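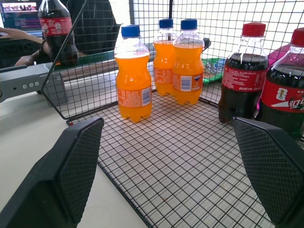
Renata Núñez writes that I am making too much of the sugar and not enough of the clock. She read my last post, the one about giving up soda at lunch, and her view is that people don't snack at work for the taste. They snack at three in the afternoon because the day has gone flat and a snack is a reason to stand up. Take away the soda, she says, and I'll be eating crackers by the end of the month.

She was right about the crackers. It took less than two weeks.

Some background for anyone new. I am 53 and I do billing for a flooring supplier in Bernum. I sit down at 8:15 and apart from lunch I mostly stay there. For years I had a soda with lunch and another in the middle of the afternoon, plus whatever was in my drawer. My doctor didn't give me a speech. She read me the numbers from my blood work, said they were going the wrong way slowly, and asked what I ate between meals. I didn't have a good answer, so I started writing it down.

I kept the list for 12 weeks in a small notebook. I didn't weigh anything or look up calories. I wrote the time, the item, and one word about why. The word was hardly ever "hungry." Mostly it was "bored" or "phone," and "phone" meant I had just hung up with a customer who was unhappy about an invoice. There was a stretch in the spring when we switched over to Turavard for the accounts, and every afternoon that week says "Turavard."

The soda was easier than I expected. I had headaches for a few days and then I didn't. I drink water with lunch now, or iced tea with no sugar, and I have stopped noticing it. I still have a soda if we go out for pizza. I don't count that as a failure and I don't write it down.

The afternoon has been harder. I tried bringing fruit. An apple is fine, but it is loud, and my desk is close to two other people. Bananas go bad in my bag. I tried nuts and ate the whole bag every time. Carrots worked until I got tired of washing them, and then they sat in the refrigerator at home until my husband put them in soup. 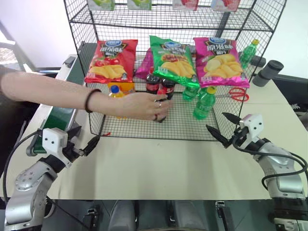 What has helped most is changing where the food is. For years I kept it in the desk drawer, and later out in plain sight, and those two are equally bad. At home we had open racks in the pantry, so every time I went in for the dog food I looked at everything we owned. A two-level wire rack hides nothing – you see the big bags of potato chips standing in a row along the back of the lower basket, and even the boxes on the top level show through the mesh from underneath. A red bag with tomatoes on it is going to get picked up, at least by me. I moved our chips to the cabinet over the refrigerator, where I need the step stool. I still eat them, but I have to decide to.

At work I emptied the drawer and put envelopes in it. If I want something in the afternoon I have to walk to Mac Carthaigh, the corner store at the end of our block. It takes seven minutes to get there and back if there is no line. Most days I get as far as the parking lot, walk to the end of it, and come back in without buying anything. That is pretty much what Renata said would happen. I wanted to stand up and go outside.

I wrote back and told her so. She said she does the same thing with the stairs in her building, and that on Tuesday she went up and down so many times the front desk asked if she had lost something.

I had new blood work done in July. Two of the numbers are better and one is the same. My weight is down 11 pounds, more than I was expecting, though I was also walking the dog in the mornings by then, so I can't say how much of it was the snacks.

I have stopped keeping the notebook. The last few pages were mostly blank and I was starting to forget where I left it. I may pick it up again before Thanksgiving, when people begin bringing cookies in and leaving them next to the copier. Last year there was a tin there for most of December and I know I had my share.

Next week I'll go back to the porch. The primer is on and the second rail still needs sanding.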